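Home | Syllabus | Handouts | Labs | Readings | Contact

Service Robots in Lodging — Handout for Unit 7
Reviewing a room-service robot offer: the Torum arm on rental

Purpose of this handout

In the last unit we read product sheets. In this one we read a full offer, the kind a small hotel would receive, and work out what is being sold. The offer is for the Torum, a mobile arm with a two-finger gripper, rented with setup and support by a company called Lulik. The software that plans the tasks is a separate product, Truso, licensed by the room. The buyer in our case is the Öberg, a guesthouse with small rooms and a lot of furniture close together.

Bring the offer to class with your notes in the margin. You do not need to know the math from Unit 5 to follow this one.

1. What the offer covers

The rental price is 1,556 a month per arm, with a setup fee of 800 paid once. Setup means a visit to the site, a map of each room type, and a trial of the tasks on the buyer's list. The tasks in the Öberg's list are:

- open and close the nightstand drawer
- check the drawer for things guests have left behind
- pick up small items from the floor beside the bed
- straighten the items on the nightstand

The task list is attached to the contract as a schedule. Anything not on it is billed as a change. Students tend to skip schedules, and a good part of the real cost is in this one.

2. Reach and clearance

Lulik quotes reach as a single number measured in open space. A bedroom is not open space. The gap between a nightstand and a bed is where lost items end up, and an open drawer takes up part of that gap.

The Torum's fingers are long, taper to a narrow rounded tip, and have a triangular cutout through the body. Closed together they fit into a narrow space. The housing behind them is wider, and the housing decides how far down the fingers can go. When you read a clearance figure, find out which part of the gripper it was measured on. The Truso planner treats an open drawer as a fixed obstacle unless the task itself is to move it. Slide rails and thin furniture legs need to be in the room map too.
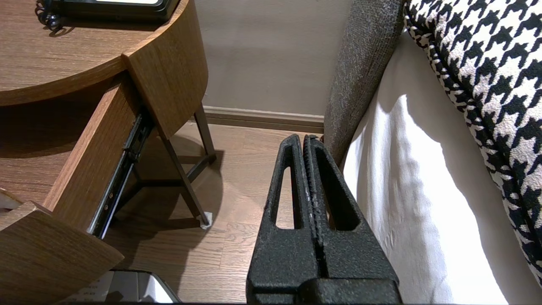

3. Surfaces and small objects

The second group of tasks takes place on top of the nightstand. The offer calls this "tabletop tidying" and gives it one line. For a fair review, split it up by object.

Rigid objects with a known shape are the easy case. A desk telephone can be modeled once and used in every room that has the same phone. Its coiled cord is harder. A cord changes shape every time the phone is used, and a planner that only knows the body of the phone can pull the cord along with whatever it is picking up. Ask whether the cord is in the model, and what the arm does if it meets one.

Soft packets are a different problem. A pack of tissues gives under the fingers, and shiny wrapping reflects light back at the camera, which can spoil the depth reading. The offer says nothing on reflective surfaces. Write that down as an open question — do not fill in the answer yourself.

The shape of the table matters as well. A raised rim can block a low sideways grasp, so the arm may have to come in from higher up. Outlets and thin cables behind a table should be marked as places the fingers stay out of.

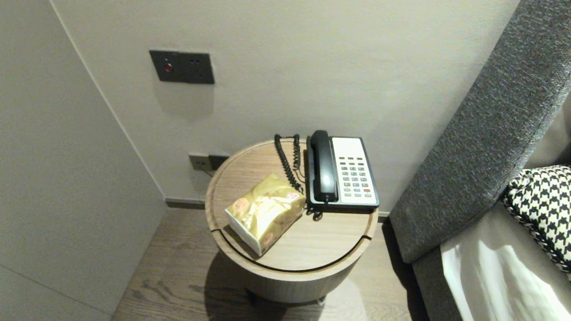
Notes by Santosh Rathore
Lab section: Shivam Grewal
Revised Sun 14 June

4. Support terms

Lulik offers remote support during the day and a site visit within 2 working days. For a guesthouse, a room that cannot be cleaned by check-in is a lost night, so the gap between those two terms should be priced. The offer does not say who moves the arm out of a room if it stops beside the bed. Housekeeping staff would have to, and the training for that is not included in the setup fee.

The Truso license renews in October whatever month the rental starts. A buyer who signs in late summer pays for a renewal almost at once. Check whether the first term is prorated.

5. For next session

Write one page to the owner of the Öberg. State which tasks on the list you would accept as written, which you would reword, and which you would drop. Give the wording you propose for each change. Include the first-year cost for one arm, with the setup fee shown on its own line and the Truso license listed as unknown until Lulik supplies a price.

Shivam will go through drafts in the lab section. Bring a printed copy.

Related handouts
Unit 4: Reading a gripper data sheet
Unit 5: Reach, payload and joint limits
Unit 6: Product sheets compared
Unit 8: Service contracts and who pays for downtime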